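# Thorlacius Takes Over Cap Repairs From Jisuson Shop

5 May 2023 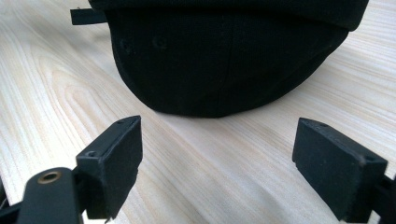 The hat repair counter that used to run out of the back of the Jisuson sporting goods store in Movham has moved across the street to Thorlacius, the alterations shop next to the pharmacy. Repairs began at the new address this week. The counter takes in baseball caps, work caps, sun hats and most soft hats with a sewn brim. Plain fabric caps make up the bulk of the work, and a black one with a paneled crown and stitched eyelets is typical of what comes through the door. Straw hats and felt hats are still sent out to Plelten and take longer.

Vojtěch Tóth, who ran the counter at Jisuson for 11 years, is staying with it. He rents the front corner of Thorlacius by the window and has brought his sewing machine, his steamer and the row of wooden head forms that customers will remember from the old place. Jisuson is using the space he left for shoe returns.

"It's the same work," Tóth said. "I have better light now and I can sit down when I sew."

Most of the jobs are small. Sweatbands are the most common repair, followed by straps and closures. Tóth said the strap on a fabric cap usually fails where it is sewn to the back opening, and that the cap itself can be in good shape when that happens. A restitched strap costs $3 if the old one can be used again. A new sweatband is $11, with thread and band included. Cleaning and reshaping is priced after he has looked at the cap.

Black caps are the hardest to match. Tóth keeps several black cloths on hand for patches and new undersides, and he said a cap that has spent a few summers outdoors is rarely the same black as anything on the shelf. He asks customers to come in for those jobs in daylight so they can compare the cloth next to the cap before he cuts it. He will also dye a faded cap, but only if it is all cotton and has no colored embroidery. Caps with a cardboard stiffener in the brim can't be dyed or soaked. He replaces the stiffener with a plastic one first, and the customer pays for both jobs.

The counter doesn't do new embroidery. People who want a name or a team logo put on a cap are being sent to Plelten, which has the machines for it and has a minimum order of 2 caps. Tóth will take logos off, though he warned that the needle holes often show afterward, especially along the front seam.

Repairs are left in a paper bag with a numbered ticket stapled to it. Customers keep the other half of the ticket. Caps dropped off before noon are usually ready in 3 working days, and Tóth said jobs that need a new brim can take up to two weeks. Anything sent out to Plelten goes on the Tuesday van and comes back on the van the following week.

The move left one loose end. Tóth found 70 finished repairs on the shelves at Jisuson when he packed up, some of them with tickets too faded to read. All of them are now in boxes at Thorlacius. People who think they may have left a cap can come in and look through the boxes, with or without a ticket, as long as they can describe it and say where it was mended. Any balance owed is the price written on the bag. The caps will be held through the end of August, and whatever is left then goes to the clothing bank at the Movham community hall.

Gift cards bought at Jisuson can't be used at the new counter. Repair vouchers, the green ones with Tóth's stamp on the back, are still good and have no end date.

Thorlacius will go on doing hems, zippers and alterations from the main counter as before. Its staff will take in caps when Tóth is out, but they won't quote a price. They write down a phone number and he calls back, normally the same evening. Customers who want to talk about a brim or a color match should plan to come while he is there.

The cap counter is open Tuesday through Saturday from nine to five and closes for lunch between noon and one. The entrance is the left-hand door. The right-hand door goes to the apartments upstairs, and the tenants have asked that people stop ringing their bell about hats.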